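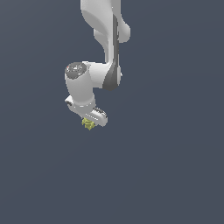
When does a simulated grasp count as a success?

Under the Garkdale rules, a grasp counts when the object has been lifted clear of whatever it was resting on, the hand has stopped moving, and the object stays between the fingers for three full seconds of simulated time with gravity switched on.

Garkdale rules

The Garkdale rules are a set of working rules for testing robot grasps in simulation and for writing up the results. They cover what goes into a trial, what ends it, which numbers get reported and what has to be saved afterward. They're voluntary. They also have nothing to say about the safety of real machines, and if you have a real arm on a real bench you need the proper safety standards for that, plus whatever your building makes you sign.

I've worked under them for a good while now, so I'm writing as a user who likes them (mostly) and has a few complaints.

Name and origin

Garkdale is the town where the first draft was written, over two very long days in December, in a rented room above a print shop. Farzana Swati and Danish Mughal did the bulk of the drafting. Kausar Satti wrote the section on object models, and you can tell, it's the only section with decent punctuation. The draft started life as a complaint, really. Their groups had been swapping grasp results for months and couldn't get each other's numbers to line up, even with the same arm model and the same objects. One group was counting a grasp the moment both fingers touched. Another waited until the arm got back to its home pose. A third had gravity turned off until after the fingers closed and had forgotten to mention it!

The version most people use today is dated Aug 11, 2022. It runs to 13 pages, a big improvement on the one before, which had a glossary longer than the rules.

What a trial is

A trial begins when the object is released into the scene and ends at the success check or at the time limit, whichever comes first. Everything between those two points belongs to the trial. If the planner can't find a path, that's a failed trial. If the simulator blows up and the object shoots off toward the horizon, that's a failed trial too, and it gets an extra tag so people can see how often it happens. You don't get to throw it out and roll again.

This was the rule people fought hardest, and I was one of them. My first honest run under it dropped my success rate enough that I went for a walk. But Danish's argument was simple and I've come around to it: if you delete the runs where the physics misbehaved, you're deleting mostly the awkward grasps, the ones on thin edges and lumpy shapes where the contacts are a mess, and those are the very ones a reader wants to know about.

Gravity stays on from release to check. Starting the object already in the hand is allowed, but then it's called a hold trial and gets its own table. Hold trials and pick trials never share a percentage.

The success check

The check has a lift part and a wait part. For the lift, the lowest point of the object has to be clear of its support. For the wait, the hand stays still for three seconds of simulated time. Wall clock time doesn't matter, which is handy if you're running on a laptop like mine.

Slipping is allowed during the wait as long as the object is still held at the end. Farzana wanted a slip limit and lost the vote, and there's a note in the margin of the master copy that I won't repeat. Many groups report slip anyway as a separate column. I do, and I'd say it's the most useful column I have.

A variant called the shake check adds a small side-to-side motion after the wait. It's optional, and you have to print the motion settings next to the result.

Empty scenes

Pick trials need something for the object to sit on. Hold trials don't, and the rules let you run them in an empty scene: arm, object, plain background, and that's the lot. The render at the top of this article is of that bare kind, a white arm reaching down against flat slate blue with a knobbly yellow-green object tucked under the hand. I like working this way when I'm chasing a contact problem. There's less to load and less for the arm to bump into.

The catch is that an empty scene flatters you. With no table, the fingers can come from any direction they please, including straight up from below, and a grasp that looks wonderful in a void may be impossible with a tabletop in the way. So the rules say that results from an empty scene must be labeled as such in the table heading itself. A footnote doesn't do.

Object models

Each object in a test set needs a visual mesh (the pretty one) and a collision mesh (the one the physics sees), and both have to be published. For boxes and cans it makes hardly any difference. For anything with bumps, spikes, handles or holes it makes a huge difference. A common shortcut is to wrap the object in a single convex hull, like shrink wrap pulled tight over it, and all the little valleys disappear. The fingers then rest on surfaces that aren't there. On screen you'll see a gap between finger and object, and people sometimes spend a whole afternoon hunting for a bug in the gripper.

Kausar's section asks for the following with every object: mass, center of mass, friction value, the method used to build the collision mesh, and the scale. Please don't skip scale. I once ran 259 trials on a piece of fruit that had been exported in the wrong units and was the size of a washing machine. Every trial failed, obviously, and I'd already blamed the planner in an email to the whole group.

The shared starter set is called Mengal and has 47 objects in it. You can use your own set instead, but you can't mix your own objects into Mengal and still call it Mengal. If you leave some out (people love to leave out the whisk), you list the ones you left out by name.

Numbers to report

The rules ask for the trial count per object, the success count per object, and the random seeds. Averages are fine as an extra. An average on its own is considered an incomplete report, and Dagmar Paulík, who looks after the public results page, will send it back to you with a very polite note. I have three of those notes.

They also ask for the simulator's name and version, the time step, and the contact settings. Time step matters more than newcomers expect! A coarse step lets fingers sink into objects before the solver notices, and then the object either pops out or gets gripped far more firmly than it should. If halving the time step changes your success rate a lot, you're supposed to say so.

Pictures and video

A still picture may go with a result but never stands in for one. You can't read three seconds off a single picture. Captions should say that the image is rendered, give the trial number if there is one, and leave out words like "stable" or "secure" unless the table backs them up. Video should be run at simulated real time, or have the speed written on it.

I'd add one of my own, which isn't in the rules: pick a background color that's well away from the color of your objects. Dark on dark is miserable to review.

Tools

Two programs are commonly used with the rules. Bramilico is a checker that reads a results folder and tells you what's missing. It's strict, a bit slow, and its error messages were clearly written late at night. Zarkley is a viewer for stepping through saved trials with the contact points drawn in, and I use it almost daily. Neither is required. A spreadsheet and some patience will get you through a small study.

Criticism

Kamran Ansari has argued in a couple of talks that the three-second wait is too short for heavy objects, where slow creep between the fingers can take much longer to end in a drop. He'd like the wait to depend on mass. Others say the rules lean too heavily toward two-finger hands, and I think that's fair, as suction cups get one paragraph and soft hands get a sentence.

My own grumble is with the folder layout, which wants seeds in one file and object names in another, joined by row number. Sort one of them by accident and you've scrambled the lot. There's a proposal to merge the two files in the next version, and I've put my name on it.

See also: collision mesh; contact solver; grasp planning; hold trial; sim-to-real gap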